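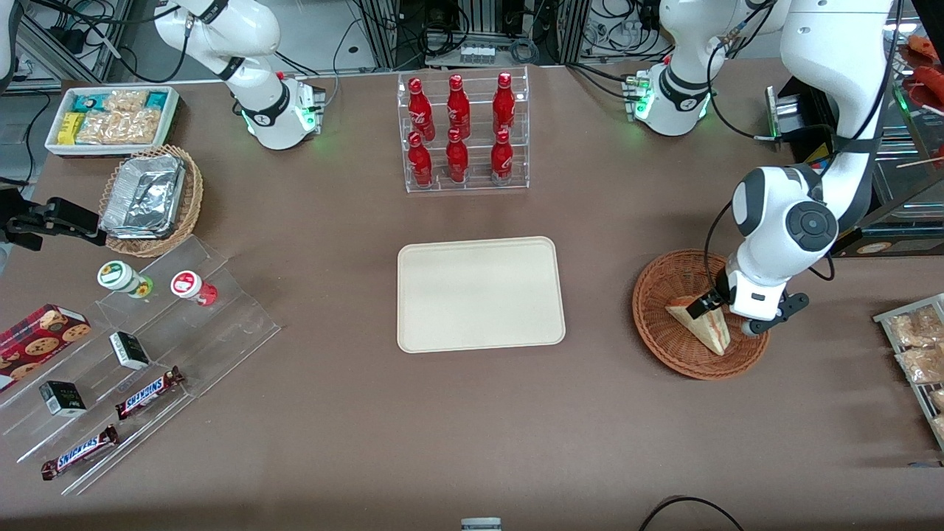 Unit 6. Case: protective stop with a held item

Reading before class: stop categories, gripper force limits, the Tovel cell log (handed out in June).

6.1 The cell

Two arms share one table. The right arm and the left arm each have their own controller and their own safety chain. Food items are stored in baskets, trays and racks within reach, and an order is put together on the beige tray at the center. Wrapped sandwiches are kept in the wicker basket on the left arm's side. Left and right are always given from the robot's point of view. Students who read the log from the camera's side get the arms reversed.

6.2 The fault

During a run of 873 picks the left arm went into protective stop 78 times. All of the stops came with the gripper inside the sandwich basket. The right arm logged none. Each stop was cleared by hand and the run continued, so the total was not noticed until the log was reviewed.

Note that the status light on the base does not report grip state. A green light means the controller is powered and has no active fault. It does not tell you whether the fingers hold the item, press on its side, or touch the basket wall.

6.3 First diagnosis (wrong)

The Hullell gripper was blamed and its force limit was lowered. Stops continued at the same rate, and sandwiches began to slip during the lift. The limit was put back.

6.4 Second diagnosis

Joint torque was plotted for the last 500 ms before each stop. The load rose at the wrist before the fingers had finished closing. The cause was side contact between the gripper body and the rim of the basket. A wedge lying tilted needs a tilted approach, and the planner treated the basket as a flat-bottomed open box with no rim height. The Orkon collision model had been copied from an older cell that used shallow trays.

6.5 Secondary hazard

After a stop the fingers keep their last commanded force. Operators were reaching into the basket to free the item while the arm was still enabled. This is the safety finding of the case. The stops themselves were a nuisance.

6.6 Recovery procedure as revised

1. Press the stop for both arms.
2. Confirm on the pendant that drive power is off.
3. Release the fingers with the manual release.
4. Take the item out and discard it if the wrap is torn.
5. Enter the stop in the log with arm, container and item.
6. Re-enable from outside the table area.

6.7 For discussion

Why did a per-arm stop count matter more than the total? Where should rim height be stored, in the container model or in the pick routine? Compare with the Thygesen case in Unit 4.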